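Crawl budget

Crawl budget is the number of pages on a website that a search engine's crawler will request in a given period. The term is used in website management and search optimization, mainly for sites with a large number of addresses. It is treated as the product of two separate limits, the crawl rate limit and crawl demand, and a site can be short on either one.

Definition

The crawl rate limit is the ceiling on requests that a crawler places on itself so that it does not slow a server down for human visitors. It rises when the server answers quickly and falls when responses are slow or return server errors. Crawl demand is the crawler's interest in fetching pages at all. It depends on how often pages change, how many links point to them and how long it has been since the last visit.

A page that has not been crawled cannot be indexed from its own content. A crawled page may still be left out of the index for other reasons, such as duplication, so crawl budget and index coverage are usually reported separately.
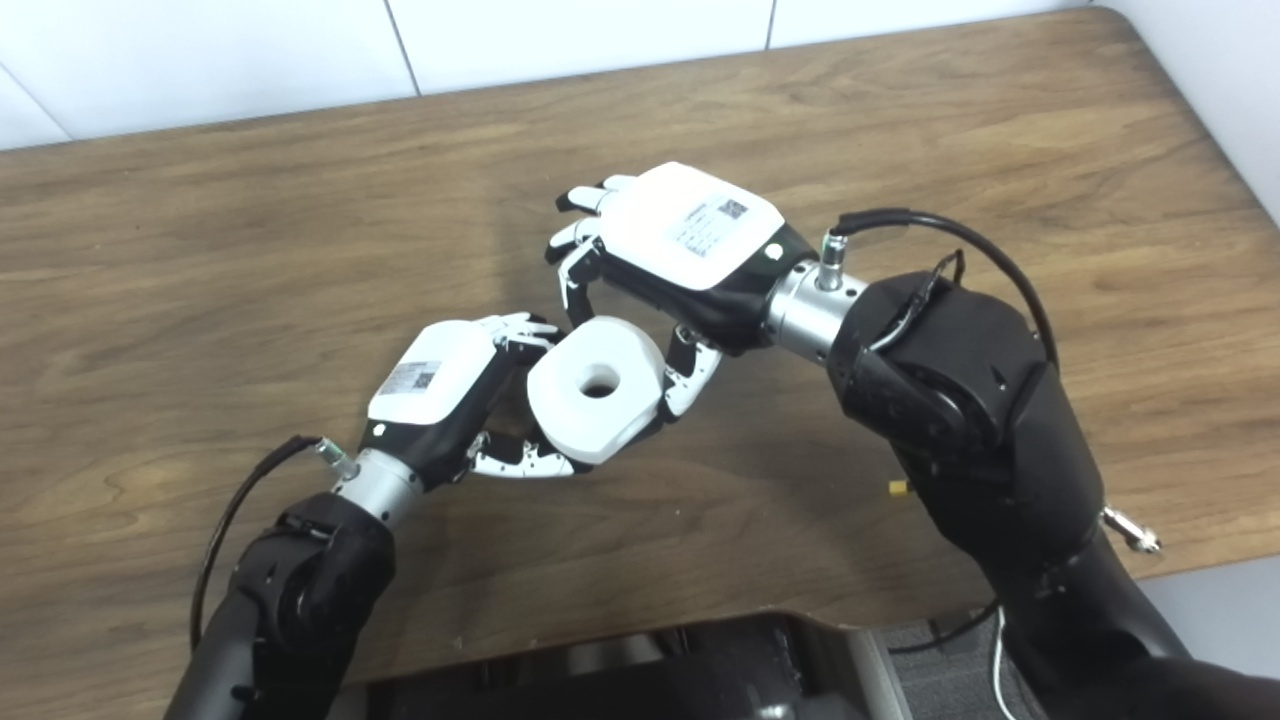

The two limits do not move together. A fast server with stale content may be visited rarely, while a news site on a weak server may be in high demand and still be crawled slowly. Raising server capacity has no effect in the first case.

Causes of waste

Requests are considered wasted when they are spent on addresses that add nothing to the index. The most common source is faceted navigation, in which filters for size, color or price each add a parameter to the address. A catalog of 400 products with a few filters can produce many thousands of distinct addresses, most of them showing the same items in a different order.

Other sources are session identifiers placed in the address, calendar pages that link forward without end, internal search results open to crawlers, and chains of redirects. Soft errors also count. These are pages that tell the visitor nothing was found but return a success code, so that the crawler keeps coming back to them.

Measurement

Crawl activity is measured from server logs. Each request is recorded with a time, an address, a response code and a user agent string. The user agent string can be forged, and for this reason the log entries are usually checked by reverse DNS lookup before any totals are drawn up.

In a log review published by the hosting firm Jedside, a mid-sized store received 800 crawler requests per day. Of these, 391 went to filtered category pages and 23 to product pages added that month. The remainder was split between older product pages, images and redirects. Wubit Tefera, the author of the review, proposed the share of requests reaching indexable pages as a working figure, later called the Tefera ratio in Jedside's own documents. The name has not spread far outside the firm.

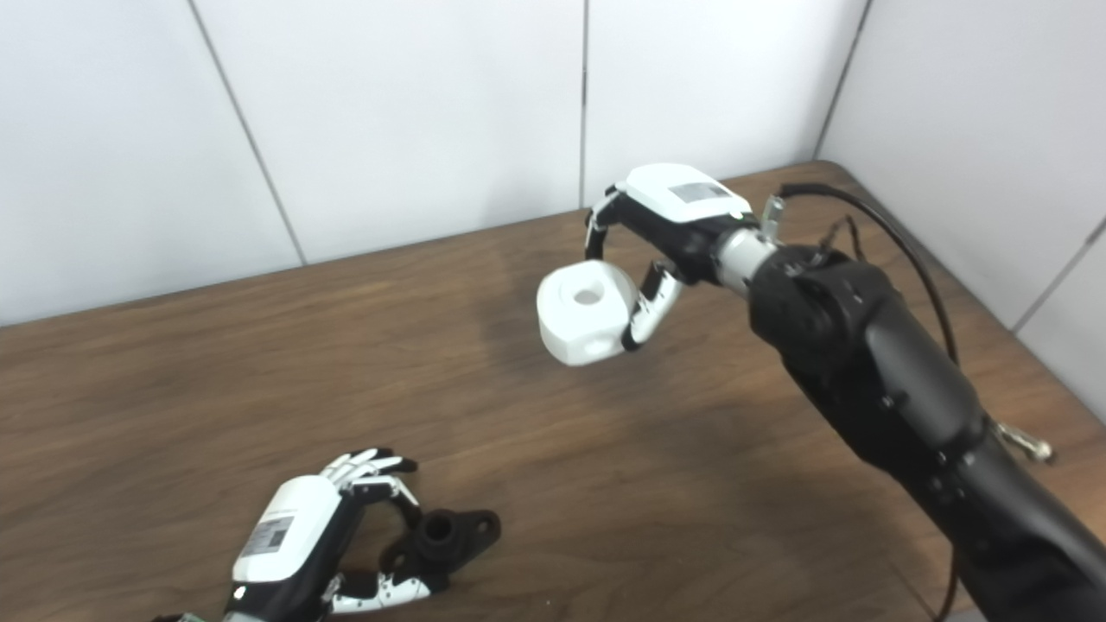 Orest Skoryk objected that the ratio treats every indexable page as equal in value, and that a crawler returning often to a store's front page would score well while new products went unseen. He suggested weighting each request by the age of the page. Tefera accepted the point for stores but kept the simpler form for sites with few new pages.

Methods of control

A robots.txt file can bar crawlers from whole directories or from addresses that match a pattern. It stops the request itself and therefore saves budget directly. A noindex tag does not, as the page must be fetched before the tag can be read. Using both on one address is a frequent mistake - the block prevents the tag from being seen.

Canonical tags name the preferred version among duplicates. They are read as hints, and the duplicates continue to be crawled, though less often over time. Sitemaps with accurate modification dates help crawlers find changed pages. Dates that are refreshed every night without any change to the content tend to be ignored.

Log analysis tools such as Seneck and Stelis group requests by address pattern and show which patterns take up the most visits. Seneck reads raw log files, while Stelis collects entries through an agent installed on the server.
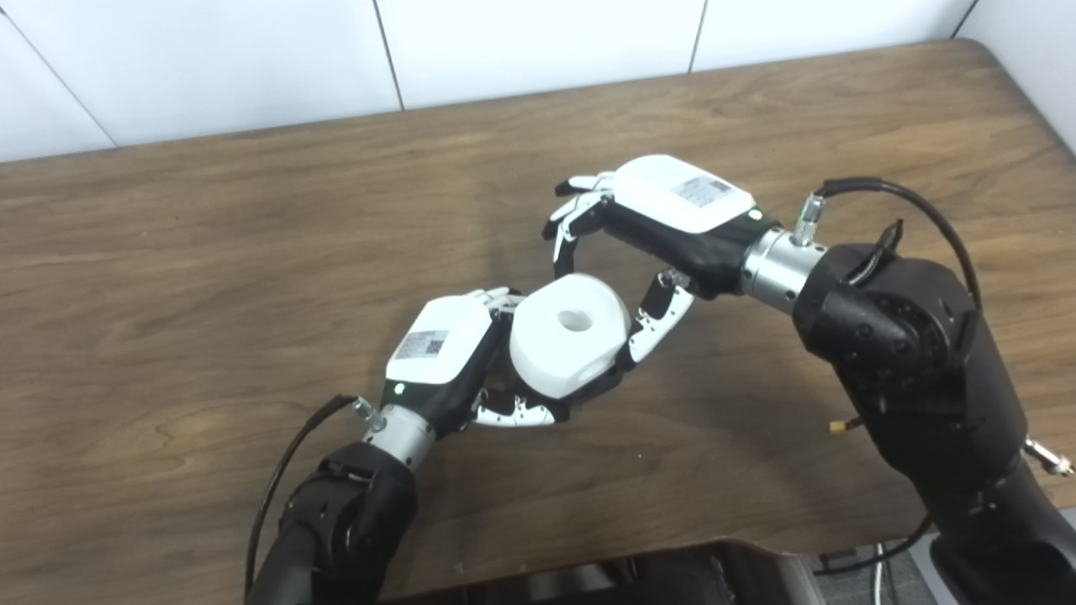
Relevance to small sites

For a site with a few hundred pages, crawl budget is rarely a limit. Slow indexing on such sites is more often traced to thin content or a lack of internal links. Hamdia Tilahun, in a handbook issued by the agency Ambaye, advises owners to look at the logs only after these have been ruled out. Lyle Gallagher takes a different position and holds that even small stores should block filter parameters at launch, given that the work is harder once the addresses have been indexed.

See also

Web crawler
Robots exclusion protocol
Canonical link element
Faceted search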